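The Desk Talk: speaker notes
Diane MacLeod, for the Fullholm small offices evening

Slide 1. Wait for people to sit. Say hello, thank Trevor Cloutier for the biscuits, don't mention last year's biscuits.

Opening line: a big desk is a shelf you can sit at. Pause. If no laugh, carry on as if none was expected. 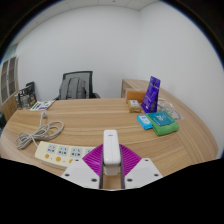

Fullholm, April 6, 2024

Start with the power strip. Three orange switches along the edge, and a cable in loops. Ask who has a coil like it at home. Hands will go up slowly. My rule: plug it in or put it in the drawer. Clifford Poirier disagrees and will say so, so give him two minutes and no microphone.

Slide 2. Small boxes. They breed. Read out the bit from Mélanie's email about the 866 paper clips.

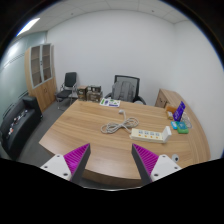 Coil in the middle, small boxes to the right.

Ask the room what they'd move first. Most groups say the boxes. I'd start with the cable, then the leaflet at the far end. Take six answers at most.

Slide 3. Things that belong in another room. Skip if we're past 7.
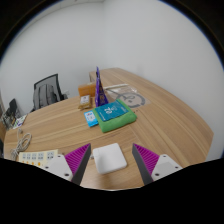

Green towel, with a teal-blue package on top.

Towels go to the kitchen. Packets go wherever Nathalie says. Questions, then chairs back against the wall please.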